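Chapter 3
Seals, Mottoes and School Colors

Read this first, then the case notes on p. 206. Bring both to section. 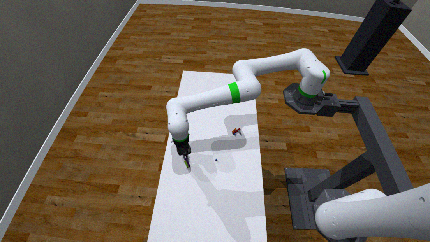

3.1 Where a college seal comes from

Most start as a stamp. Somebody needed to sign deeds, so somebody cut a die. Driten College did it in 1809 - a lamp, a river, no motto. The motto came later, along with the first argument over the Latin.

Keep 2 words apart in this chapter. A seal makes a document official. A badge goes on sweaters. Students mix them up, so do deans.

3.2 Borrowed parts

Founders lifted things from family crests, hometowns, churches. Langlois Hall has a heron over the door from the donor's mother's side. The heron faces left on the door and right on the letterhead. Hélène Dhillon (see Readings) blames an engraver who forgot to reverse the plate. Shayne Partington thinks it was done on purpose. Weak evidence both ways, but read Dhillon closely for how she uses the printers bills.

3.3 Colors

Usually later than the seal, usually because of sports. Likska picked green and gray for a rowing meet in May and never voted on it. Dye lots varied a lot - old pennants run from olive to almost blue. Dont date a pennant by shade alone.

Terms to know: die, charge, field, crest, motto, matrix.

Before you go on
Find your own school's seal on a diploma and on a web page. List 3 differences. Keep the list, you will need it for 3.4.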